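Bunting talk – notes, slot is 10 min, dont run over

Bench rules for two-arm assembly 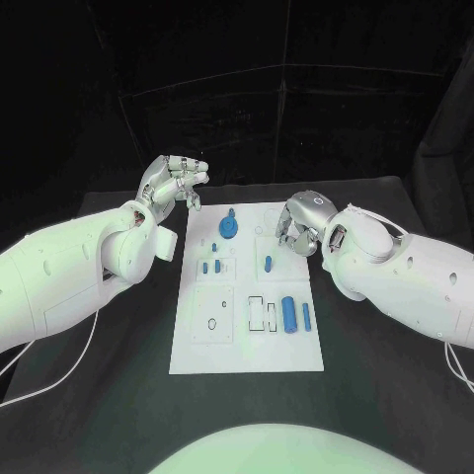
Who gets to clear a stop? Whoever pressed it, after looking over the bench in person.

– hands out of reach before power, every time
– cables: check slack at full stretch, tape down strays
– speed cap 40 percent for any new task
– log every fault, even teh dull ones
– Loltel checklist has 17 lines, we use 6. Say which, say why

Then Peltus question if time. Handouts by the door.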